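Alldale, August 21, 2018. Smadi Books is glad to announce the second novel of Raghda Yammine, "Tridov". The book has 131 pages and goes on sale today in paperback.

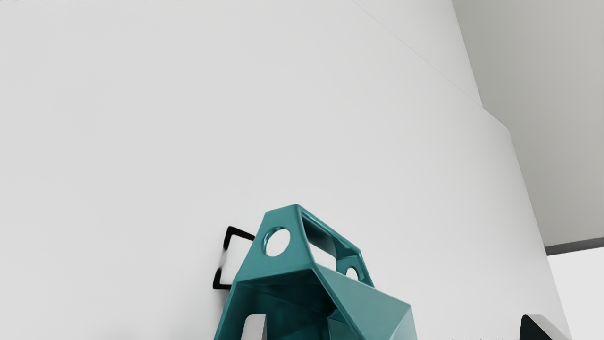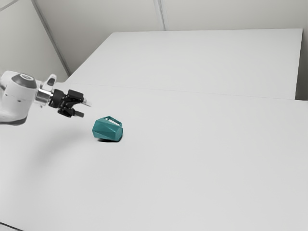 The story follows a young nurse who comes back to the town of Birnitier after 23 years and finds the letters of her sister. Ms. Yammine wrote it at night, at her kitchen table. She says she likes a surface with nothing written on it, pale and smooth as the grey one in the first picture, and her opening chapter has the same quiet feeling.

"I read it two times in July and I cried both times," said Areti Raptis, editor at Smadi Books.

Readers should know that the book speaks about grief and illness. Review copies can be asked from the publisher.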